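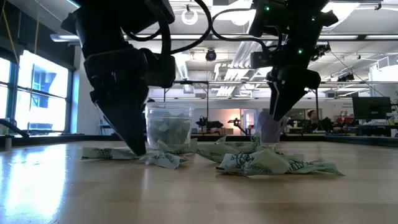
夹爪老是顶到桌面报错停机，怎么排查

我们这套双臂练的是收拾包装纸，捡起来放进透明塑料杯。上周左臂开始闹脾气：夹爪尖一碰到桌面就报过力，然后整条臂锁死，右臂在旁边举着干等。我前前后后折腾了两个晚上，把步骤记在这儿，省得下次又从头猜。

先说安全。臂锁死的时候千万别伸手去抠夹爪底下的纸！力还憋在关节里，一解锁它会弹一下。我的顺序是：按急停，人退开，在 Plikow 控制台里把左臂切到低力矩模式，再松急停，慢慢往上点动，等指尖离开桌面再清纸。

第一步，看日志。我这边反复出现的是 202，意思是末端 Z 向受力超限。如果你看到的是通信类报错，后面就不用看了，先去查线。

第二步，查线缆。左臂那根粗黑线绕了个大弯回到手腕，弯留得太小的话，手腕一转就会被拽住，力的读数跟着乱跳。把手腕来回转到头，盯着读数看。我的没问题，白高兴一场。

第三步，重新标桌面高度。毛病就出在这里。我换过指尖以后忘了改工具长度，差了 7 毫米，程序以为离桌面还远着呢，其实早就怼上去了。改完长度，用 Bezerra 的标定脚本在桌上多取些点，四个角别偷懒。

第四步，限住下压力。原来的阈值是 70 牛，捏几张皱巴巴的纸哪用得着这么大劲，我改成了 40。再低的话，碰到拧成一团的大纸又容易误报，你们自己试着调。

第五步，低速空跑。桌上先别放纸，杯子和马克杯也挪走，速度调到大约两成，让左臂把每个下探点都走一遍，手放在急停上。没报错再把东西摆回去，一样一样加。

还有个坑：窗户那边的光打在桌面上会反光，深度相机在那一片给的高度偏得厉害。我暂时在程序里把那块区域的深度值屏蔽了，用标定平面顶着，等窗帘到了再说。

改完记得把参数存进 Wonemska 的配置里，不然重启又变回去了，别问我怎么知道的。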